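Compte rendu de la réunion RH du site de Cukville
avril 2024

Bon, c'est moi qui m'y colle cette fois, alors soyez indulgents sur le style ! Je mets les choses à peu près dans l'ordre où on en a parlé, avec quelques retours en arrière parce qu'on a tous sauté du coq à l'âne.

Télétravail : la nouvelle charte

On a repris le texte là où on l'avait laissé en novembre, donc à l'article sur les horaires de joignabilité. Geert Declercq avait apporté une version annotée (merci à lui, mes yeux ont un peu souffert sur l'écriture). On garde le principe de deux jours par semaine, trois pour les équipes du projet Fisura, qui fonctionnaient déjà comme ça. La formule « le salarié reste disponible en permanence » saute, et j'en suis ravie, je la trouvais affreuse. À la place : plages fixes de 9 h 30 à 11 h 30 et de 14 h à 16 h, le reste à convenir avec le responsable.

Petit débat sur les contrats courts. Moi j'étais pour leur ouvrir la charte dès l'arrivée, Geert préférait attendre la fin de la période d'essai. On a coupé la poire en deux : un jour par semaine pendant l'essai, puis le régime normal.

Indemnité et matériel

La charte prévoit une participation à l'équipement du domicile, jusqu'à 289 euros par personne, sur facture. Le siège vient en premier, ensuite l'écran. Pour l'ensemble du site, l'enveloppe est de 3000 euros cette année. Ça partira vite, je le dis tout de suite ! Les demandes passent par le formulaire Nokow, rubrique 3134, et plus par mail (j'en ai encore reçu une pile la semaine dernière, je les ai toutes renvoyées avec un petit mot gentil).

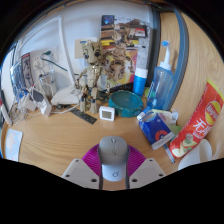 Peut-on demander l'indemnité si on ne télétravaille qu'un jour par semaine ?

Tout salarié qui a signé l'avenant y a droit, quel que soit le nombre de jours, et le montant maximum reste le même.

Droit à la déconnexion

Là, on a passé un bon moment. Le paragraphe actuel fait quatre lignes et ne dit pas grand-chose. J'ai proposé d'écrire noir sur blanc qu'un message envoyé après 19 h n'appelle pas de réponse avant le lendemain, et tout le monde a suivi. Par contre, pas d'accord sur le blocage automatique des mails le soir : les collègues qui travaillent avec Liao ont des interlocuteurs dans un autre fuseau et ça leur compliquerait la vie. On laisse tomber le blocage pour l'instant et on en reparle si ça dérape.

Refus et recours

Un responsable qui refuse une demande devra le faire par écrit, avec le motif. Le salarié pourra ensuite demander un entretien avec les RH. Geert voulait un modèle de lettre, je m'en occupe, et j'ajouterai une case pour le motif, assez grande cette fois.

À faire

Moi : mettre la charte au propre, rédiger le modèle de refus, prévenir la paie pour l'indemnité.
Geert : relire l'article sur les accidents à domicile et vérifier la clause d'assurance.
Les responsables d'équipe : m'envoyer leurs remarques. Je leur ai promis un document de six pages maximum, on en est à huit, je vais tailler.

On a fini au bout de 60 minutes pile, avec le point sur les congés d'été reporté à la prochaine fois.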